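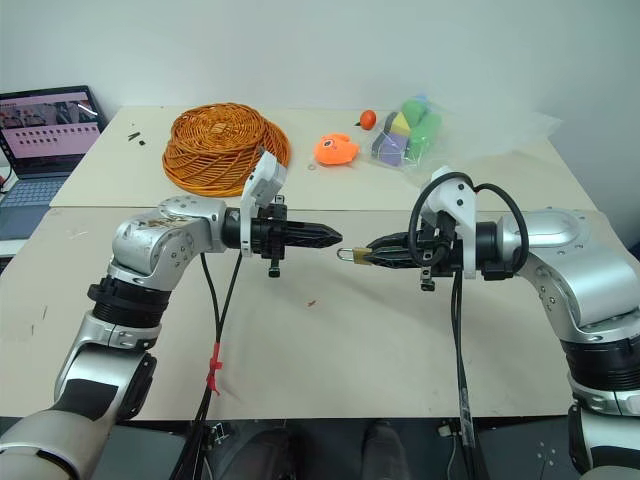 Hudel opened its Brernside site to visitors on 20 May 2022, and I went along with a group from our trade association. The company takes in lost property from transit operators, sorts it, and either returns it or passes it on. Ulitine, the automation firm it works with, has a room on the upper floor where two-arm work is being tried out on small items.

The tour began downstairs at intake, where everything is still done by hand. Bins come off the truck and staff tip them onto long benches. On a normal day 600 items go through. Bags are opened, the contents are logged, and anything with a name on it goes to a separate shelf. It is noisy and slower than I expected.

Upstairs is quieter. The arms face each other across a plain beige table, with a gripper and a bracket on each wrist, and the job we saw was a small brass-colored padlock, held by the body in the right gripper with the shackle toward the left one. Toys and a piece of wicker lay at the back of the table. An operator works close by.

Padlocks matter more than you would think. Hudel logs 200 of them in a busy month, and each has to be turned over and checked for a number. Staff told us it is the job they are happiest to give up, along with key rings.

The change for the people is mostly in their hours and training. Hudel has moved 2 sorters from the benches to the arms so far, after a course run by Ulitine at its Ledesma office. Both kept their grade. One said she missed talking to the others at the bench — the room upstairs seats very few. The other liked being off his feet. Bench staff asked whether there would be fewer of them next year, and the site manager said no cuts were planned before November. He would not go further than that.

Lunch was sandwiches in the canteen. Parking at Brernside is poor, so take the bus from the station if you go. The next visit is open to members only and has to be booked through the association.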